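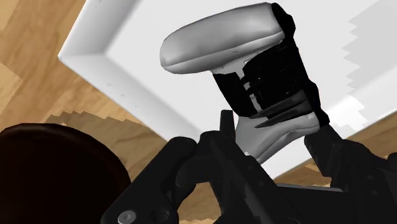 Hurnorow has started taking hand-taught lessons for its two-finger arms from anyone who can sit still in front of a screen for 30 minutes, and the first batch came in over the past month. The company runs a small training shop behind the old bus garage, and until this fall every lesson was given there, by staff, on real arms. Now a person can sit down with a hand controller, log in and steer a simulated one. The job in the opening set is a pick from a tray. White tray on a wood tabletop, a gray and black thing lying tilted over it, black gripper coming in from below. Sounds like nothing. Most first-timers need a dozen tries before they stop knocking into the tray wall.

The program is called Hinanow. November is its first full month.

"People come in thinking they have to be smooth," said Mei Nguyen-Tran, who runs the lessons. "I don't need smooth. I need them to finish the pick and let go of the trigger."

Each lesson is one recorded run, start to finish. The person moves the controller, the arm on the screen follows, and everything gets saved -- where the fingers were, how far open, when they closed. A stack of those runs goes into training overnight. In the morning the arm has a go by itself.

Results so far are mixed. Nguyen-Tran's group tried the first trained version on 8 objects and it managed 5. Of the ones it missed, it came in too high on two and on the other just sat over the tray opening and closing its fingers. She was not upset about it. Last spring's version, taught only by staff, got 2.

Why the jump? She puts it down to the variety of people. Staff all learned from the same person and all go in from the same side, so the arm learned one approach and was lost if an object lay at a different angle. The outside group goes in from everywhere. Some are left handed. One retired dentist rotates the wrist before doing anything else, every time, and the arm has now picked up a bit of that.

Not everyone in the building is sold. Ewan Galbraith, who looks after the real arms on the shop floor, would rather see the money go into more hours on hardware.

"On the screen you can't feel when you've got hold of it," he said. "You close until it looks closed. Do that with a real part and you'll either drop it or dent it."

Galbraith still teaches the older way for some jobs, which is hands on. He puts the arm in a slack mode, takes hold of it near the wrist and walks it through the motion while it records its own joints. Slow going. It's also tiring, and he says he can do a morning of it and then his shoulder is done. But he likes that he can feel the fingers touch down, and he thinks lessons taught that way hold up longer.

The two of them have agreed on a split for now. Rough motion and odd angles get taught on screen. Anything where grip force matters goes to Galbraith.

The soft-sided stuff is the sticking point. Objects in the simulated set are solid all the way through as far as the software is concerned, so a person can pinch one anywhere and it stays the same shape. Real ones give. Ravmont, the parts distributor that has agreed to try the arms in its returns room, handles a lot of padded items and has asked for those first. Galbraith has been bringing in old gloves and shoe inserts from home to practice on.

A Ravmont trial is set for after the holidays, one arm, one bench, day shift only. The company has not said what happens if it goes well.

Pay for the outside teachers is by the session, not by the run, after an early mixup. In the first week it was by the run and people rushed. Nguyen-Tran ended up throwing out most of that week, since the runs were full of half picks and objects flung over the side. Changed the rule the next morning. Rejected runs no longer cost the teacher anything either, she said, and the quality came up right away.

New teachers get a short walk-through first. The camera view is fixed, which trips people up. There is no turning it to look behind the fingers, so they have to judge depth from shadows and from where the tray floor meets the wall. The advice on the sheet taped up by the desk: line up the wrist high, come down slow, stop, look, then close. If it slips, don't restart. Recovering from a slip is a lesson too and the group wants more of thsoe.

"The ugly ones are worth keeping," Nguyen-Tran said. "The arm is going to miss. It has to have seen somebody miss and go back for it."

She is also weighing a second task, a two-arm handoff, taught with a controller in each hand. That one was tried in house and went badly. One staffer compared it to patting your head and rubbing your stomach while someone else wears your glasses. It may get pushed to spring.

Open sessions run afternoons in the side room at the Heiskanen building, third door past the elevators. First slot is 2 p.m. No experience needed, controllers are provided, and anyone under 18 has to bring a parent. Sign up at the front desk, the online form was down as of this morning and theres no word yet on when it will be back.

Galbraith's hands-on lessons are not open to the public but he said he'd show people the arm if they ask and he isn't in the middle of something.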